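From: Inger Bjarnason
Date: Apr 15, 2024
Subject: Re: [flakska-users] both arms fighting each other on a shared load

Pramila Tripathi wrote:
> We've got two arms holding one rigid object and each one runs its own
> impedance loop. As soon as the base starts moving they push against
> each other and the wrist torques climb until the safety stop trips.
> Is there a setting in Flakska for this or do I have to write it myself?

Hi Pramila,

Oh, I know this one well! We spent most of September on it. Short version: you don't have to write it, but the setting is hidden in a bad spot.

What bit us was that each arm had its own target pose, and those two targets never agree perfectly (encoder offsets, calibration, a grasp that's a few millimeters off). Stiff arms plus a closed chain and the error all turns into squeeze. A wheelchair makes it a bit weirder, as the folding frame gives sideways but hardly at all front to back – so our logs looked fine in one axis and awful in the other.

Set coupled_grasp to true in the planner config, not the controller config (I put it in the wrong file for ages, and it gets ignored without a warning). Then you plan for one object frame halfway between the two handles, and the arms get their targets from that. After that I dropped the sideways stiffness to 133 N/m and left the forward one at 1,123. Wrist torques went down a lot and we did 15 pushes in a row with no stop.

One more thing – if you're on the old Cledonell driver, the two arms' timestamps can drift by almost 23 ms, and no amount of tuning will save you from that. Update first!

I can send my config if you want it. What are your wrist limits set to? And are you moving the base with velocity commands or waypoints?

Inger 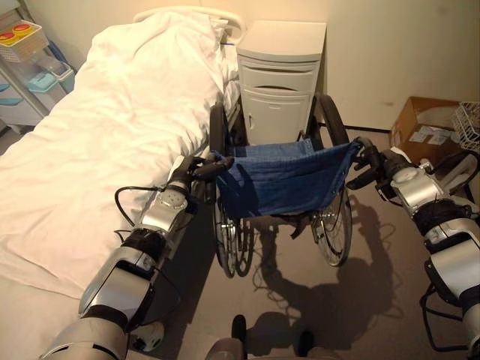 Both grippers on the push handles, next to the bed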